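My term project: trying out the Flutby home robot trainer

Riltby College, second year robotics option

For my project I picked a product to review instead of building something, mostly because my last build caught fire (a small fire, but still). The product is Flutby, a kit made by a firm called Barros. You get a make-believe house on your computer with a two-armed robot in it, and you steer the robot through chores. No metal, no soldering, no smoke!

I had the student licence for 36 days. Setting up took me a whole evening and I got stuck on the graphics settings, so I wrote to the help desk and Vanderleia Figueiredo sent me a settings file that sorted it. Top marks there.

What I liked is how cluttered you can make the rooms. The student version lets you have up to 200 objects in a house, and I went a bit mad with the bedroom. Steering is harder than it sounds, though. Your hands want to do one thing and the arms do another, and I spent ages getting a gripper near anything at all. The close view from the gripper helps with the last bit, but things look so big in it that I kept losing track of where I was in the room, so I flicked back and forth between that and the wide view.

My main moan is the look of it. The shading on the robot is blocky on my old laptop, and dark rooms are very dark. The manual is also thin on how to save your work, and I lost two sessions before I found the right menu.

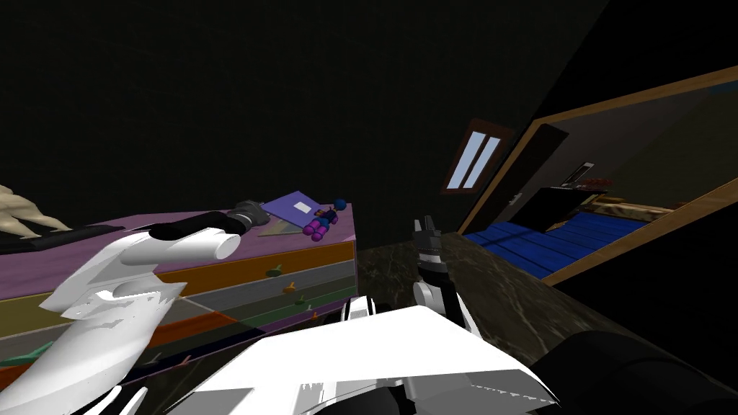

The bedroom, with the dresser on the left 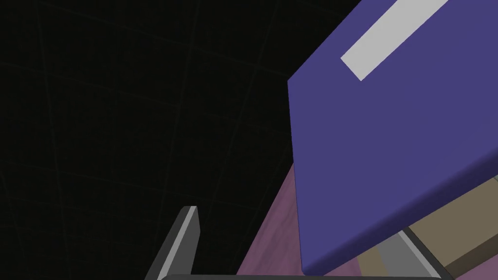 Close up, with the gripper's fingers at the bottom

Both pictures: screenshots by the author, made in Flutby

Would I buy it? For a school, yes. For one person at home I'd wait for the cheaper version that's meant to come in July. I'm lending my notes to the Jelham group, who are looking at the same kit next term, and they can have my settings file as well.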